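Notebook, May — small-object picking with the hand-held gripper, Dafis pads v. Serkero pads

Written up at 16:40 with cold tea, so forgive the spelling. 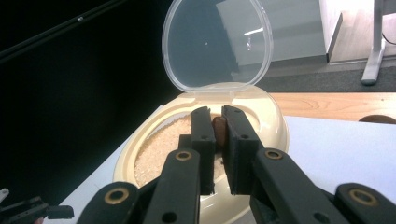

What I was after

Lovisa asked whether we can stop swapping pads every time the task changes. The Serkero pads are softer and everyone likes them for cups and boxes, but they fold over on anything smaller than a grape. The Dafis ones are plain black blocks, quite hard, and I've been rude about them since they arrived. So today was their chance to prove me wrong on small glossy brown things pinched out of the round flip-lid dish, which is about as mean a test as I could think of without leaving my desk!

The tan grainy stuff stays in for all of this. Without it the pieces skate off across the bottom as soon as a finger touches them, and then you're testing your patience and nothing else.

Dafis pads

Much better than I expected. The faces come together nearly parallel and you can feel the pinch through the handle, a sort of firm little stop, and then you know you have it. If I go in straight down it's lovely. If I go in tilted, the piece squirts out sideways and buries itself, and I have to go fishing.

The right pad sits a touch skewed compared with the left. I thought I was imagining it until Valentin looked over my shoulder and said the same. It might be how I did up the screw, it might be play in the linkage. I wiggled both arms at the bushings and couldn't feel anything loose, but my fingers aren't a dial gauge. To be checked with the pads off.

Serkero pads

Oh dear. I did manage a few, but only by squeezing so hard that the pad tips curled round the piece, and then it wouldn't let go when I opened up. I had to tap the rim of the dish to shake it free. Also the grains stick to the soft faces and you end up wiping them between tries. Chih-ming reckons a stiffer backing would cure the curling. He may be right, but that's another print and another evening.

Lid

Leave it standing up at the back. I tried a few with the dish turned round so the lid was on my side and kept knocking it with the knuckle of the gripper. The clear plastic does catch the light, though — there's a bright patch on the right-hand side that I'd like Pui-shan to look at before we feed any of this to the Ivham tracker. She had trouble with glare on the last lot.

Recording settings

Controller on the 1261 build, same as last time. I did try 2053 first and the opening width reading drifted while my hand was still, so I went back. Hiu-tung knows about it and wants the log, which is in the shared folder under Droton, pads, May.

For next time

Swap the left and right Dafis pads and see whether the skew follows the pad or stays with the arm. Try a slower close. Ask Lovisa if she minds us keeping the hard pads on for the cup task too, and if she does, find out which cup.

Dish goes back on the top shelf, lid shut please, I've swept up enough grains for one week.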